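3.2 Scheduling of the two arms

In Skondel each arm has its own control loop, and a shared planner decides which arm may enter the region near the vases. The planner receives a grasp point on the stem and checks the path of the forearm against the other arm.
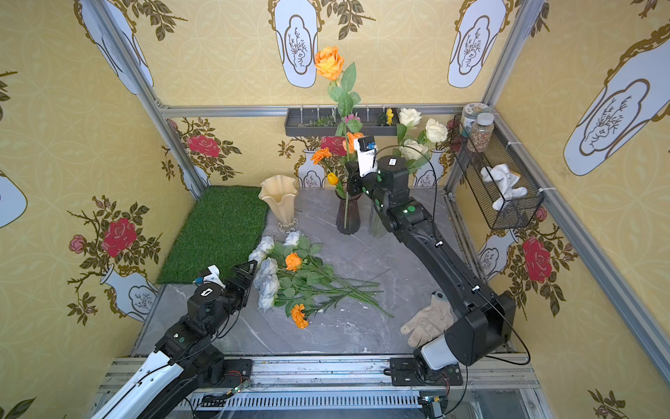
Figure 4. Two-arm workspace with artificial flowers.

The check is repeated every 500 ms. If it fails, the arm with lower priority keeps its last pose and asks for a new path from Arcombe.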